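Grometti 9 é um analisador estático para C++ que corre na linha de comandos, dentro do editor ou num servidor de integração contínua. Lê a base de compilação do projeto, constrói um modelo completo do código e assinala erros de tempo de vida, conversões com perda, acessos concorrentes sem proteção e uso indevido da biblioteca padrão. É desenvolvido e vendido pela Stinport.

## Para que serve

O Grometti destina-se a equipas com código C++ em produção, com várias gerações de estilo no mesmo repositório. Aceita código desde C++11 até C++23 e permite definir a norma por diretório, o que dá jeito quando uma biblioteca antiga convive com módulos novos.

A análise é feita em duas passagens. A primeira trata cada unidade de tradução isoladamente e guarda um resumo por função. A segunda junta os resumos e segue ponteiros, referências e iteradores entre ficheiros. Quem só quer resultados rápidos antes de um commit pode ficar pela primeira, com a opção `--local`.

O catálogo atual tem 700 regras. Cada uma tem um identificador estável, um nível de gravidade e uma página de documentação com código que dispara o aviso e código que o corrige. Os identificadores não mudam entre versões principais. Uma regra retirada deixa o número vago.

## O que muda na versão 9

- Análise de corrotinas, incluindo referências capturadas que não sobrevivem ao primeiro ponto de suspensão.
- Suporte para módulos, com leitura direta das unidades de interface.
- Novo motor de resumos, chamado Salgado, que substitui o antigo formato de cache.
- Supressões com prazo: um aviso silenciado pode voltar a aparecer depois de um mês indicado no comentário.
- Exportação em SARIF, JSON e texto simples.
- A opção `--legacy-paths` foi removida. Use `--path-style=native`.

A cache das versões anteriores não é lida. Na primeira execução após a atualização, o projeto é analisado de raiz e a pasta antiga pode ser apagada.

## Motor Salgado

O Salgado guarda os resumos de função num único ficheiro por configuração de compilação. O ficheiro pode ser partilhado entre máquinas desde que o compilador, a biblioteca padrão e as macros de linha de comandos sejam iguais. Se houver diferença, o motor recusa o resumo e volta a calculá-lo, com uma linha no registo a indicar qual foi o parâmetro divergente.

Modelos (templates) são analisados por instanciação. Em projetos com metaprogramação pesada convém definir um limite de instanciações por modelo no ficheiro de configuração. O valor de origem é 200. Acima desse limite, as instanciações restantes recebem apenas a análise local.
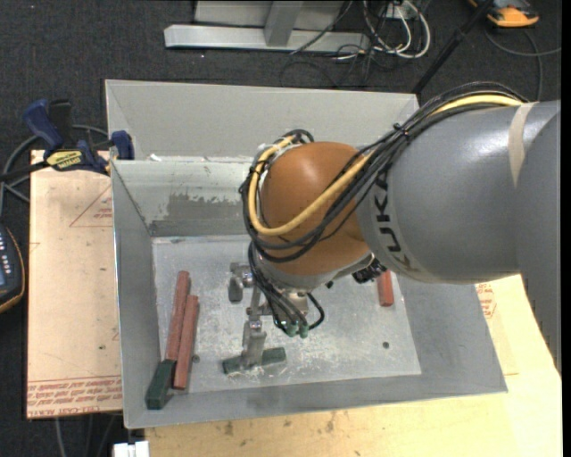 Otow comentou no fórum de suporte que o limite de instanciações lhe parecia baixo para código com matrizes de dimensão fixa, e perguntou se era possível alterá-lo só para um espaço de nomes. É possível: a chave `instantiation_limit` aceita uma secção por espaço de nomes, e a secção mais específica prevalece sobre a global.

## Configuração

A configuração fica num ficheiro `grometti.toml` na raiz do repositório. Um ficheiro com o mesmo nome num subdiretório herda o da raiz e altera apenas as chaves que declara.

```toml
standard = "c++20"
cache = ".grometti/cache"
instantiation_limit = 200

[rules]
lifetime = "error"
narrowing = "warning"
style = "off"

[namespace."geo::detail"]
instantiation_limit = 700
```

Para ver a configuração final aplicada a um ficheiro:

```
grometti config --explain src/geo/malha.cpp
```

O comando mostra cada chave e o caminho do ficheiro de onde veio o valor.

## Adoção em código existente

Num repositório que nunca passou por um analisador, a primeira execução produz normalmente muitos avisos. O comando `grometti baseline` regista o estado atual e, daí em diante, só são comunicados os avisos novos. A linha de base é um ficheiro de texto ordenado e deve ser guardada no controlo de versões.

Os avisos são reconhecidos pelo contexto sintático e não pelo número da linha. Mover uma função dentro do ficheiro não os faz reaparecer. Mudar o nome da função faz.

Recomenda-se começar com os grupos `lifetime` e `concurrency` como erro e deixar os restantes como aviso.

## Integração

| Ambiente | Forma de ligação |
|---|---|
| CMake | base de compilação exportada |
| Ninja | base de compilação exportada |
| Make | comando `grometti record` |
| Editores com LSP | servidor incluído no pacote |
| Integração contínua | binário único, sem instalação |

O servidor LSP escuta na porta 2101 quando é usado por rede. Em uso local comunica por entrada e saída padrão e não abre portas.

## Requisitos

- Linux ou Windows, 64 bits. Em macOS, apenas processadores ARM.
- Clang ou GCC instalados, ou as ferramentas de compilação da Microsoft.
- Memória: depende do número de processos paralelos, ajustável com `-j`.
- Ligação à Internet apenas para ativar licenças flutuantes. O código analisado não sai da máquina.

## Limitações conhecidas

Código gerado por macros recursivas pode originar avisos com localização imprecisa. A segunda passagem não atravessa fronteiras de bibliotecas dinâmicas sem cabeçalhos. Assembly embutido é tratado como opaco: assume-se que pode alterar qualquer memória acessível por ponteiro.

Extensões de CUDA são lidas, mas só a parte de anfitrião é analisada.

## Licenças

A licença individual fica associada a uma pessoa e pode ser usada em duas máquinas. A licença flutuante conta utilizadores simultâneos e exige o servidor de licenças da Stinport na rede local. As execuções em integração contínua não consomem lugares.

O período de avaliação inclui todas as regras. Quando termina, o programa continua a abrir relatórios já gravados, mas não faz novas análises. Quem tem licença da versão 8 com manutenção ativa recebe a versão 9 sem custo adicional. A versão 8 recebe correções até dezembro.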